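From: Raíssa Frota
To: Iltham play-food list
Date: Jun 2, 2025
Subject: Re: Plastic fruit for the sorting table

Annag Skinner wrote:
> We're restocking the play market at Halliday and I'd like to
> replace the fruit and vegetables in one go. The old set is
> faded and the grapes have lost their stems. Does anyone have
> a view on hollow plastic against the foam kind? And what are
> you keeping it all in? Our baskets snag on everything.
>
> Annag

Annag,

Hollow plastic, every time. We had the foam kind for two years and it picks up tooth marks and pen ink, and neither comes out. The plastic pieces go in a sink of warm water with dish soap and are dry by the next morning if you leave them on a towel.

Check the seams before you buy a lot of anything. The first set we got from Areck had a ridge down the side of each piece that caught on sleeves. The second set was fine, same price. Bananas hold up best of all the shapes and are easy for small hands to pick up. I'd skip anything with glued-on leaves.

For storage we gave up on baskets too. We use open plastic bins with slanted sides, one color for fruit and another for vegetables. They wipe clean, and you can see from across the room what still needs putting away. Ours came from Hostov in a carton of 600, split among several schools - far too many for one site, so ask on the list before you order.

A yellow banana and a salmon-pink bin:

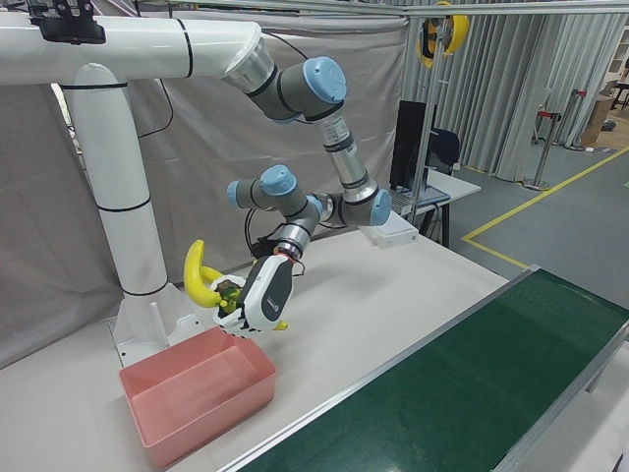 If you do go with bins, measure your shelf first. The slanted sides make them wider at the top than the base, and we had to move one shelf up a notch to get them in and out without scraping.

I have spare lids if you want them. They don't fit very tightly.

Raíssa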